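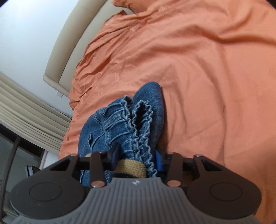
Our group chose the open day of the Firis workshop as the topic for our second semester report, because all four of us are interested in how robots learn to handle soft things. In our course we had worked only with hard objects, such as blocks and metal rings, and we wanted to see how people deal with cloth. The main demonstration of the visit was about clothes on a bed. A person holds a gripper in the hand and does the housework with it, and the recording is later used for teaching a robot arm. The denim garment on the orange sheet was the item that we discussed the most, and one can see why it is hard: the cloth is bunched between the two jaws, and the gathered edge makes many small waves, so it is not easy to say which layer the gripper is holding.

1. Purpose of the visit

We had three questions before we went. How does a gripper hold cloth without losing it? How does the person who holds the tool decide where to take the garment? And is it possible for beginners like us to do it in a useful way? We sent these questions to Firis in April and they answered that we could ask them again on the spot, and also try the tool by ourselves.

2. How the day was organized

The open day started at 10 in the morning. First there was a short talk in the entrance room, where the guide presented the two projects of the workshop. The first is called Nuller and is about folding and putting away clothes. The second, Gamero, is about kitchen work, and we saw only a poster of it, because the kitchen was being painted. After the talk the visitors were divided into small groups. Our group went to the bedroom first and to the computer room second. I think this was the better order, since we understood the recordings more easily after we had seen the work.

The bedroom belongs to a normal apartment which is next to the workshop. I had expected a laboratory with a table and strong lamps, so for me this was a surprise. It has a bed with a padded cream headboard, and long beige curtains at the window. The guide explained that a robot trained only on a clean table has difficulties when it meets a real bed with wrinkles, so the people in the Nuller project prefer to work in rooms where somebody could live.

3. The demonstration

The demonstrator worked without speaking and the guide commented. Every task has a written card. The card for our session said to pick up the garment, lift it clear of the bed, lay it flat and fold it one time. One performance of a card is called an episode. The guide told us that an episode should take less than 60 seconds, and if it takes longer they stop and begin again.

What I noticed is that the demonstrator moved much slower than a person does with bare hands. Before each closing of the jaws there was a small pause. I asked about it, and the answer was that the pause helps afterwards, when the recording is cut into steps.

We learned also about the choice of the gripping point. With a thin shirt, almost any point is possible. With denim it is different, because the seams are thick and the waistband does not bend like the rest. If the jaws close across a seam, the hold is strong but the garment turns in a direction that you did not want. If they close on the plain cloth, it hangs better, but it may slip. The inner sides of the jaws have blue pads, and our guide said that the pads are the part which is changed most often.

4. Our own trial

After the demonstration each of us could try for some minutes. The tool is heavier than I thought, and the weight is at the front, so my wrist was tired quickly. My first attempt was not successful. I took the garment at a pocket, and when I lifted, everything turned around and fell on the wrong side. On the second attempt I took it nearer to the waistband and it went better, but my fold was not straight.

Another member of our group had the best result. She had the idea to push the cloth together a little with the closed jaws before gripping it. The guide said that this is allowed, but it should be done the same way each time, otherwise the robot gets too many different examples of one step.

5. The computer room

In the second part we saw how the recordings are checked. They use a program with the name Sầm, written inside the workshop. It shows the episode on one side and the opening of the jaws as a curve on the other side. The person who checks can mark an episode as good, bad or unclear. On the morning of our visit the folder for denim had 361 episodes, and 57 of them were marked as unclear. The usual reason, we were told, is that the checker cannot see if one layer or two layers are held. This was the same problem that we had discussed beside the bed.

We were allowed to mark a few episodes ourselves. In two cases our group did not agree, and the guide did not tell us the right answer, only that the regular checkers also disagree on such cases and then a second person looks.

6. What we take for our own project

Our plan for the next semester was a small gripper that sorts socks by size. After the visit we changed the plan in two points. We will write task cards before we record anything, and we will keep the unclear recordings in a separate folder and not delete them. We have also decided to start with one kind of cloth only.

One question stayed open. We wanted to know how the robot arm itself performs with denim after the training, but the arm was not running on that day. Firis offered that we can come again when it is installed in the bedroom, and we have asked our department for permission to make this second visit.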